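Kemberg-users mailing list
Subject: Re: Save files from 1.7 will not load after moving the mod folder
Date: 13 July 2018
In reply to: Save files from 1.7 will not load after moving the mod folder

> I have been running Brarkarlow with the Kemberg loader under Wine, and until
> last week everything lived on the same drive as the game. I moved the mod
> folder to a second disk and pointed the loader at it with the modpath line.
> The loader starts, lists all the mods and reaches the main menu. New games
> work. Any save made before the move stops at the loading bar and the log
> ends with
>
> asset index mismatch: expected 1057, found 857
>
> I have not removed anything. The folder is the same size as before. Is the
> save format tied to the path in some way, and can I repair the saves, or do
> I have to move everything back?

The save format is not tied to the path, but the asset index is, indirectly. Your two figures differ by exactly 200, and that is the clue.

When the loader builds its index it reads each mod folder in turn and gives every texture, mesh and sound a number. The save file stores those numbers and the total. It does not store names. On load the total is checked first, and if it differs the load is abandoned before anything else is read. So the message tells you that the count is wrong, and nothing about which files are absent.

The limit of 200 comes from the overflow archive. If a mod has more loose files than the loader will hold open, the remainder are packed into an archive called overflow.kba, up to 200 entries for each archive. That archive is written next to the game executable and does not go in the mod folder. When modpath is set, the loader looks for overflow.kba in the new location only. It does not fall back to the old one and it does not log a warning. New games work for you as the smaller index is consistent with itself.

To check this, look in the game directory (the one with the executable, not the Wine prefix root) for overflow.kba. If it is there, do the following with the game closed:

 1. Copy overflow.kba to the top level of the new mod folder.
 2. Delete index.cache from the new mod folder.
 3. Start the game once, go as far as the main menu, and quit.
 4. Read the last lines of loader.log. The total should be 1057.
 5. Load an old save.

Do not skip step 2. The cache is trusted if its timestamp is later than that of the newest mod folder, and copying a file into the top level does not alter the timestamps of the folders below it. I lost an evening to that in January.

If the total is right but objects in the saved game have the wrong textures, the order has changed. The loader takes folders in the order the file system returns them unless there is an order.txt. On ext4 that order is not alphabetical and will not survive a copy to another disk. You will need to write order.txt by hand, one folder name to a line. The old order can be recovered from any earlier loader.log, where the mods are listed as they were read. 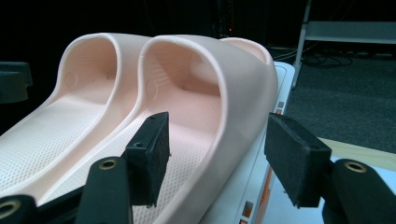 Three pale pink slides, straps uppermost.

Two further points about Wine. First, use a drive letter in modpath and not a Unix path. The loader accepts a path beginning with a slash, but it resolves it against the current drive, and the result depends on where you launched from. Map the second disk in winecfg and write it as, for instance, M:\mods. Second, file names that differ only in case are seen as one file by the loader and as two by the disk. If you merged folders from different sources, this can also reduce the total, though it would be unlikely to come out at a round figure.

On repairing the saves: please do not edit the total in the header. There is a script on the Whitlock site that does this, and it gets past the check, but every number above the gap then refers to the wrong asset or to none. The game will usually run until it autosaves, and from then on the damage is in the file. I have seen nobody recover a save after that. Keep copies of the originals somewhere outside the game directory before trying anything, including the steps above.

If there is no overflow.kba in the game directory, the cause is something else. In that case please send the following to the list:

 - the whole of loader.log from one failed load
 - the loader version and the Wine version
 - the modpath line, exactly as written
 - a directory listing of the mod folder, names only

Please do not attach the save itself, as the list software strips anything over its size limit and the message will arrive without it.

The same fault was reported against the Clerari build, where the archive path is at least printed at startup. I have a patch for the main branch which looks in both places and logs the one it used. It is 7 lines and applies to the current source, but I have tested it on Linux only. If someone with a Windows installation and a mod set large enough to produce an overflow archive can try it, I will post it here before submitting it.

> Also, is modpath documented anywhere? I found it in an old post.

Only in the comments at the top of loader.cfg.default. The manual still describes the moddir setting, and that was removed in 1.6. The old name is ignored without any message, so if both lines are in your configuration file you can delete moddir.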